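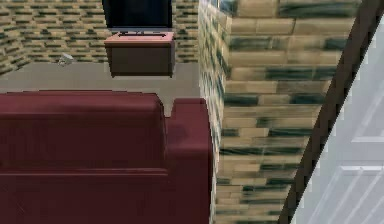
December 10, 2021

Got in early and went straight to the search planner. It has been finding the item in the open part of the living room most of the time, and missing it when it starts the run from behind the sofa. I had assumed the detector was at fault. I spent the morning proving myself wrong.

I set up 50 episodes in the Preltmont house, same item list, same lighting, and only changed the start pose. From the good poses the planner was fine. From the bad ones it turned toward the pillar, sat there, and used up its budget on small head movements. The cost map had the pillar inflated so far that the gap beside the sofa read as closed. The base was never going to go through.

I cut the inflation radius and ran the same seeds again. 47 of the 50 finished. Two of the remaining three were timeouts and one was a crash in the logger, so I don't count that one against the planner.

Lunch at my desk. Cold rice and the last of the soup.

In the afternoon I worked on glass. Grila (our detector, I should have picked a better name for it) gives a low score to anything clear lying on a gray floor. The simulator draws the glass with a few pale highlights and not much else, and if the camera is tilted the box jumps from one frame to the next. The tracker then thinks it has a new object every time and the map fills up with glasses.

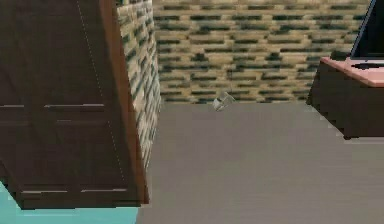 I tried three things. Lowering the score threshold brought in a lot of false hits on the brick texture, which is busy and blurry and looks like everything to the detector. Averaging over the last 4 frames helped when the camera was still and made it worse when it was turning. What worked in the end was merging new boxes into an old track if they land on the same patch of floor after projection. It's a plain distance check, a dozen lines. I had been avoiding it because the camera pose was bad back in March and I never went back to see if it had been fixed. It has been.

One problem left there. With the roll as high as it gets in some of these views, the floor plane fit picks up the lower edge of the cabinet and tips over. I wrote a ticket for it and left it.

After that, the Diệp branch, which is the wrist view and the reach controller. Changed the approach so the arm stops short and waits for a fresh depth reading before it comes down. The old version trusted the map from the head camera and pushed into the floor if the map was off. I stepped through it one tick at a time, and for most of the steps I looked at the wrist view next to the joint plot.
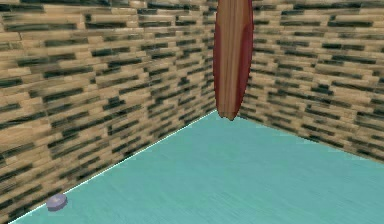

Wrist view, back corner. Tip clear of the floor, disc over by the left wall.

The reach target is still wrong. I think the goal is being given in the base frame and read in the wrist frame, because the offset changes when I turn the base and stays put when I don't. I printed both transforms and they disagree in yaw. Didn't find where it goes wrong. The place to look is the conversion in the Romamex wrapper, which I copied over from the older project without reading it all the way through.

Also the logger. It crashes when two episodes close in the same second, since it names the folder by time. Added the seed to the folder name. Started a longer batch before leaving, 40 episodes with the new merge turned on and the reach turned off, so at least the search numbers will be clean.

Home after dark. Left my gloves at the office again. Tomorrow: yaw first, then the floor plane ticket, then write up the inflation change before I forget what the old value was.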